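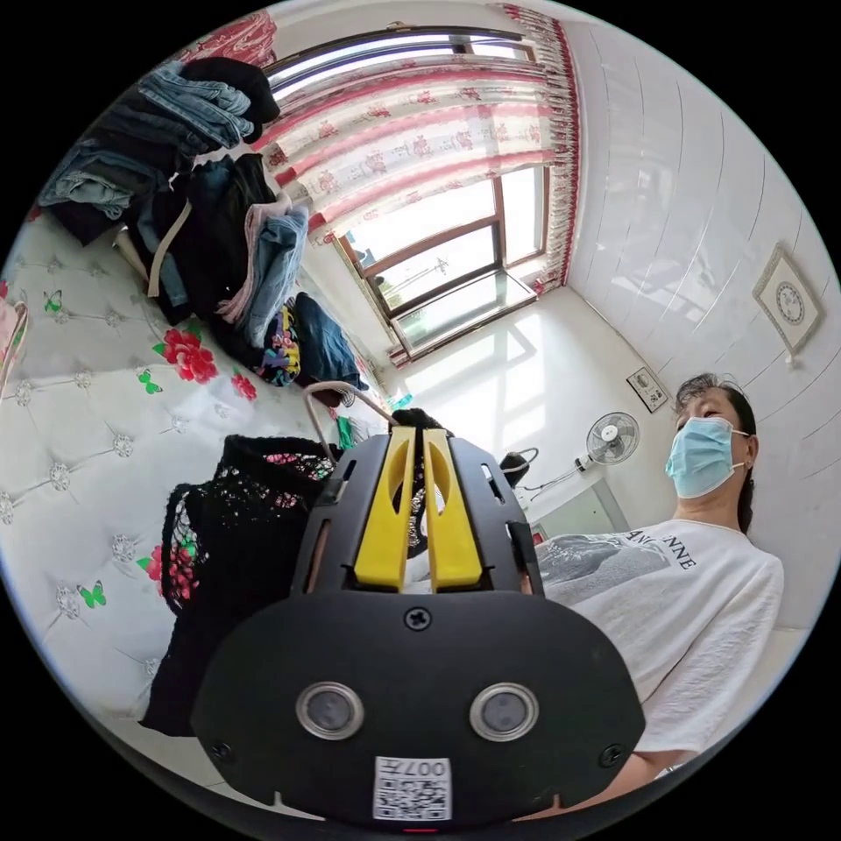

Nomden is looking for a perception engineer to join our small software team in June. You will work on the code that turns recordings from hand-held grippers into training data for our planner, Lindo. Most of our recordings come from ordinary homes, so the software must deal with a heap of jeans and darker clothes on a flowered bedspread, with strong daylight from a window behind it. Finding where one garment ends and the next begins is the hardest part at the moment.

You should write good Python and some C++, and have worked with camera calibration or segmentation. Experience with cloth is welcome but not required. The position is 80 percent, with two days per week at the office. Please send your CV and one piece of code you like to Aliki Stergiou. Interviews are held by Thodoris Konstantinidis, usually at 11 in the morning.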